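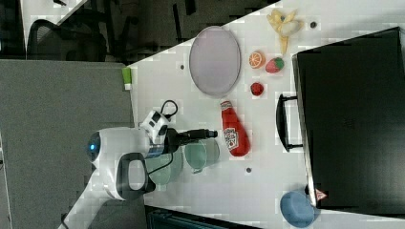 Dwight Després wrote:

> Went back to the Jutley listing over the weekend and I still can't
> reconcile the floor area. The sheet says 1000 sq ft "above grade",
> the old sheet from the previous sale says 86 square metres, and the
> condo plan has a third number again. Same unit, no addition, no
> permits pulled. Which one is supposed to go in the ad? The buyer's
> side is asking and I would like to give them one answer.
>
> Also, does the enclosed balcony count? It has a baseboard heater.

Dwight,

Three numbers for one unit is normal. They are probably measuring different things, and the conversion needs doing before anything else. 86 square metres is 925.7 sq ft. Against the 1000 on the current sheet you are short 74.3 sq ft, or 6.9 square metres. Write that difference down first and then go looking for a piece of the unit that matches it.

Candidates, in the order I would check them:

1. Enclosed balcony. You didn't give dimensions. If it comes in near 6.9 square metres, you have found it.

2. Wall thickness. The registered plan may be drawn to the interior face of the perimeter walls, to the centreline, or to something else again; the plan legend or the declaration will say which. A listing measured to the exterior face picks up the full wall and, in an end unit, the difference is larger because there are three exposed sides.

3. Storage locker. Some of the older Ouellet sheets rolled the locker into the total when it was on the same floor. It should be on its own line.

4. Rounding. 1000 is a suspiciously even figure. I would want to see the sketch it came from. If there is no sketch, I would not repeat the figure.

On the heater: a baseboard unit does not settle it. Whether the space counts depends on the measurement standard your board has adopted, and the usual tests are whether it is finished, whether it is suitable for year-round use and whether it connects directly to the rest of the unit. Ceiling height can come into it as well. Check also whether the balcony is part of the unit at all or is exclusive-use common property. If it is the latter, I would leave it out of the total regardless of how it is heated, and describe it separately, e.g. "enclosed balcony, additional, exclusive use". I would also ask whether the corporation ever approved the enclosure. "No permits pulled" is not much comfort if the glazing went in after registration.

As for the ad itself, my practice is one figure, with the source and the method next to it:

Floor area: 86 m2 (926 sq ft), interior, per [source]. Enclosed balcony not included.

That is only a pattern. Don't use the 86 until you know where the previous agent got it. Daltach measured a good number of units in that building and their sketches are tidy -- wall thickness noted, every room dimensioned to the centimetre -- so if the old sheet was one of theirs I would be fairly comfortable. If it was typed in from a tax record, get it measured again. The fee is small beside the cost of a price adjustment after the conditions come off.

Two other things on the Jutley sheet while you have it open:

-- Ceiling height is given as 9 ft throughout. The bathroom and hall in that stack have dropped bulkheads for the ductwork. I would change it to "9 ft in principal rooms" once you have put a tape on it.

-- The monthly fee reads $300 and says "includes utilities". In Bodovari's sheet for the unit above, the fee covers heat and water only, with hydro metered separately. Confirm against the status certificate. The certificate I have on file is dated 23rd March, and you will want a current one in any case.

For the buyer's side, I would tell them in writing that the area is being verified and that the advertised figure should not be relied on in the meantime, then pull the 1000 from the sheet today. Leaving the field blank for a few days does less harm than having three versions in circulation.

If you can post the plan legend and the balcony dimensions I'll run the subtraction again.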